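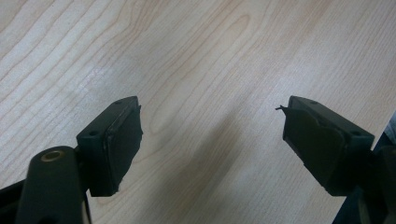 Progress report to the Tsakiris fund, collection phase, 2 July 2019

Work completed in this period

Gumero is collecting examples of tabletop handling for the learning system described in our proposal. The examples are made by people using a hand-held gripper with a camera on it, so that the recordings match what the Vernero arm will see when the trained model runs on it.

By the end of June we had 1,053 accepted recordings. The proposal called for 30 recordings per task as a minimum, and all but 2 tasks have passed that number. The two that are short are cable coiling and lid closing. Both were added to the list in May and will be finished first in the next period.

Recordings are accepted or rejected within a day. A reviewer watches each one at normal speed and marks the start and end of the task. The most common reason for rejection is that the operator began moving before recording had started. We changed the start signal from a light to a tone in May and rejections of this kind have gone down.

Equipment

The hand-held grippers are in regular use and the finger pads are the part that needs the most attention. On the unit now at the Nonavholm site, the right pad has a frayed sliver at its upper corner that sticks out into the gap between the fingers. The left pad is flatter and tidier. The wear matters to us for two reasons – a loose strand shows up in the camera view, and an uneven pad may change how thin objects are held. We will fit new pads as a pair and note the change in the log, so that recordings made before and after it can be separated in training.

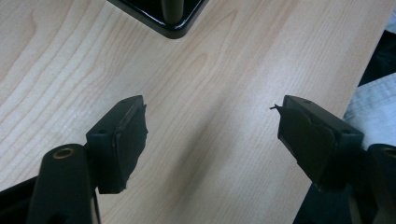 Gripper at the Nonavholm table, fingers open, with the loose strand on the right fingertip.

The pale wood table will stay in use for the rest of this phase. The training team has asked for more variety in backgrounds, and we plan to add a dark surface and a patterned cloth. Neither requires a budget change.

Problems and delays

We lost 9 working days when the storage server at Nonavholm was replaced. No accepted recordings were lost, but uploads had to be held on local drives and checked again afterward. The final delivery date is unchanged.

Next period

– Complete the two short tasks
– Replace the finger pads and repeat the camera calibration
– Begin recording on the new surfaces
– Send the first full data set to the Vernero team for a training run

Spending is within the approved amount for the period. The itemized statement is sent separately.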